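Home heating > Product news

Jatus recalls 3 kW convector heater over thermostat fault

Jatus has recalled one production run of its Clarkent convector heater after tests found that the thermostat can stick in the closed position. When this happens the heater stays on after the room has reached the set temperature, and the casing may become hot enough to scorch fabric placed near it.

The recall was announced on 22 April 2026 and covers 600 units, all sold with the white steel casing and the rotary control. The wall-mounted version uses a different thermostat and is not affected. Neither is the smaller Clarkent model with the digital display.

According to the company, the fault lies in a bimetal strip supplied for a single run last October. The strip was pressed slightly out of tolerance, so that the contacts can weld together after repeated switching at full load. The overheat cut-out is a separate part and should still trip if the air outlet is covered, but it is set well above normal running temperature and does not take the place of the thermostat.

Jatus has received 17 reports of heaters failing to switch off. There were no injuries. In one case a curtain was marked.

"The cut-out did its job in every unit we have had back," said Parisa Hashemi, product safety manager at Jatus. "It is a backstop, though, and we do not want customers relying on it. Please unplug the heater and leave it unplugged."

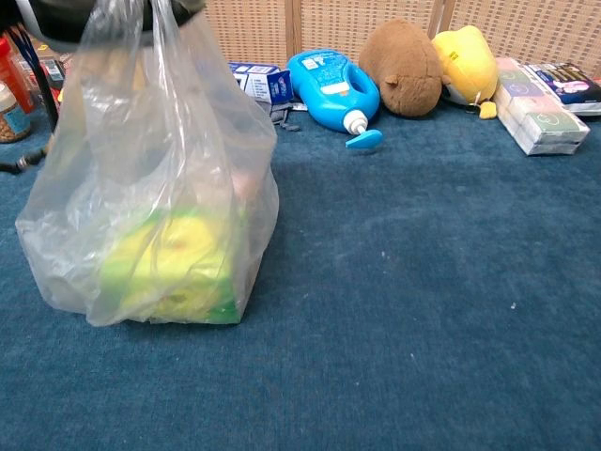
How to check your heater

Unplug the heater and let it cool fully before handling it. The rating plate is on the underside, between the feet. Affected units have a batch code ending in 14, printed below the voltage marking. If the plate is missing or cannot be read, treat the heater as affected.

Owners can register for a replacement thermostat or a full refund through the Jatus website or at the shop where the heater was bought. A receipt is not needed. Customers who choose the repair will be sent a prepaid label, and the heater should be packed upright with the feet removed - the feet are held by two crosshead screws each. The mains lead should be coiled loosely and must not be cut off.

Owners should not try to change the thermostat themselves. The part is riveted to its bracket, and the earth connection has to be tested once the casing has been closed up again.

Repaired units will be fitted with a thermostat made by Safavi, already used in the Zesidar panel heater, and will carry a green dot next to the batch code. Heaters on sale now are from later runs and have the new part - these can be used as normal.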